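The Long Way Home to Bellamy

In its third season, the country hospital drama slows down and finds its strongest material in the handover room

There is a moment early in the new season of Bellamy when the night staff of a small regional hospital stand in a corridor and wait for a lift. No alarm sounds and no stretcher comes through the doors. Two nurses discuss whether the canteen will still have soup. The lift arrives, they step in, and the episode moves on. In most hospital dramas the sequence would have been removed in the first edit. In Bellamy it runs for the better part of a minute, and it tells the audience a good deal about what the program has become.

When the series began, it was sold as a conventional medical drama with a rural setting. The first season followed the expected pattern: a gifted surgeon returns to the town she left, a rival resents her, and a bus leaves the road in the final episode. It was competently made and modestly watched. The second season added a romance and lost some of its audience. Few viewers would have predicted that the third, made by the production house Wemeck with a shorter run of 11 episodes, would be the one worth discussing.

The change begins with the town. Bellamy was previously a backdrop, seen from the air between scenes. It now has a bakery with uncertain hours, a council that cannot agree on the bridge, and a bus to the city that leaves on Tuesday and is usually full. Patients arrive with histories that the staff already know. The doctor who treats a farmer's hand in the second episode went to school with his daughter, and the conversation between them is as much about the daughter as the injury.

This familiarity gives the writers a subject that larger fictional hospitals seldom reach. Privacy in a small community is difficult to keep, and the season returns to the matter several times without forcing a resolution. A receptionist learns something at work that she would prefer not to know. She says nothing, and for three episodes the audience watches her say nothing, at the shops, at a birthday dinner and at her own front desk.

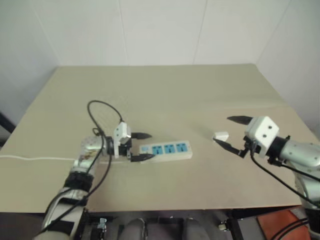
The performances have settled accordingly. The central surgeon, once written as a person who was always right slightly too soon, is now permitted to be tired and occasionally mistaken. Her rival has become her most reliable colleague, a development the program handles with very little ceremony. The younger cast members, several of whom joined this year, are given work to do before they are given secrets to keep. It is a sensible order, and it makes the later episodes considerably more affecting.

Not every storyline benefits from the gentler pace. A plot concerning Pakska, the fictional company that wishes to buy the hospital, is introduced with some force in the opening episode and then disappears until the sixth. Its representatives wear dark coats and speak in complete paragraphs. They appear to belong to the first season, and the scenes in which they negotiate with the hospital board are the only ones that feel borrowed from another program. The writers evidently wished to give the season an outside threat – a reasonable aim, though the roster and the ageing roof were already threat enough.

Episode 6 remains the high point. It takes place during a single overnight shift, with the road closed by floodwater and the relieving staff unable to reach the building. The emergency itself is minor. What matters is the gradual wearing down of good manners, and the way the characters restore them by morning. The handover at dawn, played almost entirely in medical shorthand, is the finest scene the series has produced. Viewers will not understand every term, but they will understand who has forgiven whom.

The music deserves mention. The score, recorded by the chamber group Grodonura, is used sparingly and is often absent from scenes where a swelling of strings would be customary. Births and deaths in Bellamy tend to happen to the sound of a trolley in the next room. When the music does enter, generally as a character is driving home, it carries more weight for having been withheld.

Comfort has become a somewhat unfashionable quality in television drama, and programs that offer it are often praised with a note of apology. Bellamy does not require one. It allows its characters to be kind to one another and also shows the cost of that kindness at the end of a double shift, when the car will not start and the bakery is closed. The final episode leaves the matter of the sale undecided. The bridge, after much debate, has been approved, and work is due to begin in December.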